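About Clotard

Hi, and thanks for wandering over to this page. I'm Karlijn, and if you've ever bought a mixed bin from us, there's a good chance I had my hands in it before you did.

Clotard is a secondhand shop for small stuff. We don't do couches or coats. We do the things that live at the bottom of a toy chest, in the kitchen drawer that won't close, under the back seat of the car: plastic animals, plush dogs, lids and caps, spoons, yo-yos, packets of whatever, single dice, keychains from banks that merged years ago. People clear out a house and the big pieces find a home in a day. The small pieces get swept into a bag and the bag goes in the trash, and I have always hated that.

I started in May, in my own hallway, with ten boxes from my aunt's place (she ran a daycare and threw away absolutely nothing). I sorted them on the floor for two weeks and my back has never forgiven me. Then Ward Prins joined, mostly for the tables. He built us proper ones at standing height, and he's still the only one allowed to sand them. Mieke Dijkstra came after that and took over the washing. Frans Hendriks does the driving and answers the phone, usually in that order, so if it rings a while please hang on!

How it works

You bring us a bag, or Frans picks one up. We take bags up to 20 pounds, and if you can lift it with one arm you're fine, don't bother weighing it. Everything gets tipped into a gray bin, one bag to a bin, and it stays in that bin till it's done. I'm strict about this. We once mixed two families' bags by accident and spent a whole afternoon on the phone about a plastic giraffe.

Then we go through it:

Soft toys come out first and go to Mieke. They get washed, checked for loose eyes, and dried flat on the rack by the window.
Hard figures (animals mostly, so many animals) get a soak and a scrub with an old toothbrush.
Kitchen things go in their own tub and get washed twice.
Caps, lids and odd round bits go in the Luren drawers, which is what we call the big cabinet along the back wall. The name was on it when we bought it. It has 233 little drawers and I can tell you what's in maybe half of them.
Packets and anything you'd eat or put on your skin we don't sell, sealed or unsealed. Please take those out before you drop off. (You won't. Nobody's bag has ever been all one thing and I kind of love that about the job.)

The bins themselves get wiped down on Fridays. They're scratched to bits and dusty five minutes after you've cleaned them, and Ward keeps offering to order new ones, but a scratched bin holds just as much as a shiny one and I'd sooner spend the money on shelving.

What you can buy

Mostly mixed bins, by size: pocket, shoebox and big. You don't get to pick what's in there but you can tell us a leaning. "More farm than jungle" is a totally normal thing to write in the notes box, and so is "no clowns." Teachers buy a lot of the shoebox size for sorting and counting trays, and Rehema Rotich's art class over at the Pukar studio takes the big ones, for printing and casting and I don't know what else. She sends back what they didn't use, which I think is very classy.

If you're looking for one particular piece, ask! Last winter we matched a missing ark zebra from nothing but a blurry phone photo and a very worried mother. No promises, but we do keep a wish list on the wall and all of us look at it when a new bag gets tipped.

Where we are

Upstairs in the old Van Loon building, side entrance, the green door. The stairs are steep, so if you've got a heavy bag or bad knees just ring the bell and one of us will come down. Drop-off is mornings. The shop room is open afternoons and most Saturdays, except when Frans has the van out at a school sale, and then there's a note on the door.

We've moved twice and grown a little each time, and since July 2022 all of the sorting has been on one floor, which means I no longer carry plush dogs up and down stairs for a living. There are roughly enough of us for the bags that come in. Some weeks there aren't, and your order will be a few days late, and I'll write you myself to say so.

One typical bin, halfway through the day: a white dog, a couple of smaller animals, a blue cap, something yellow and utensil-like and, yes, a packet. 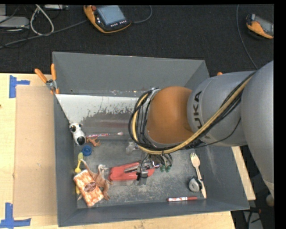

Mieke wants it added that the plush dogs do not go in the dryer, ever, no matter what it says on the label, and that anyone who gets one from us should wash it cool and squeeze it out in a towel.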